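Ticket 1076: Bamboo bed mat slides and snags clothes
Opened by: Irena Tomaszewski
Assigned to: Satish Prajapati, Clisell customer care
Status: waiting on customer
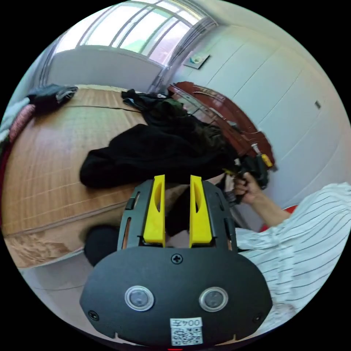
Irena, 2020-04-22
Hello there, and thank you for taking the time! I bought your woven bamboo mat in February and I do love it, it keeps the bed so nice and cool. My trouble is that I also use the bed for sorting and folding (I expect everyone does, it's the only big flat place in the house), and whenever I pull a heavy dark piece off the heap, the whole mat creeps toward the headboard. Twice now a knit sleeve has caught in the weave as well, and I'd hate to ruin anything good.

Satish
Hi Irena, so glad to hear you're enjoying it otherwise! Could you tell me what is under the mat, and whether the snags are all in one spot?

Irena
A smooth quilted mattress cover, quite slippery now that I think of it. The snags are both near the edge on my side, where I sit down to put on my socks.

Satish
That helps a lot. Please try these when you have a minute:
1. Take everything off and wipe the mat along the grain with a barely damp cloth.
2. Run an old nylon stocking over that edge. Wherever it catches, there's a lifted sliver, and a light rub with fine sandpaper will smooth it.
3. Put a plain cotton sheet between the cover and the mat.
4. Lift the clothes up instead of dragging them, the big black things especially.

Irena
Found two slivers and sanded them both, what a satisfying little job! The sheet is in the wash, so I'll write again once I've had a proper folding session on it.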